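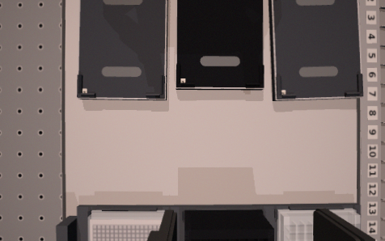

Can the two finger sets be swapped on the same gripper without redoing the camera calibration?
Provided the wrist flange is not disturbed, the calibration carries over. Only the tool center point has to be set again for each finger set.

Ticket: finger comparison, deck pick and place, simulated cell
Opened by: Hiyori Katayama
Assigned to: Dinesh Awasthi
Status: closed, one follow-up

Problem as reported
The Mimano fingers miss grip height on labware in the deck simulation. The Canura fingers, same arm and same program, do not. Controller is the Bárány unit in both cases. The fault is present on the first cycle after loading the tool file and does not drift.

Log

Awasthi: Reproduced. Ran 50 cycles per finger set from a cold start of the simulator. Canura completed all of them. Mimano dropped the plate in 26. In every drop the fingers closed above the skirt of the plate.

Awasthi: Lowered the grip force, no change. Restored it. Force is not the cause.

Katayama: Please check the camera side too. The wrist view looks normal to me with the deck rails as reference, but Berthorpe had a stale extrinsics file in May and that one also looked normal.

Awasthi: Extrinsics match the calibration record. Cleared the cache and reloaded anyway. Same result.

Geddes: Which tool file is the Mimano set using? The installer writes one with the short adapter plate. We have the long one.

Awasthi: Short adapter. The Z offset in the file is 11 mm less than the model in the cell. The controller therefore stops the wrist where a short tool would need it, and the error has to be taken out by hand. Entered the correct value and regenerated the collision mesh — the mesh does not update on its own when the offset is changed.

Awasthi: Reran the same 50 cycles with Mimano. No drops. Then a long run of 1,000 cycles, alternating plate and tip rack. No drops, no collision stops.

Katayama: Confirmed on my machine after a restart. Without the restart the old offset stays loaded, even though the settings page shows the new one.

Comparison after the fix
Canura: wider opening, slower close. Clears neighboring racks with less margin.
Mimano: narrower, faster close. Needs the corrected tool file.
No preference on grip reliability from these runs. The earlier Mimano figures should not be used.

Follow-up
Geddes to add an adapter length check to the tool loader, so that a mismatch stops the program before the first move. Real hardware not tested under this ticket.

Closed July 12, 2026.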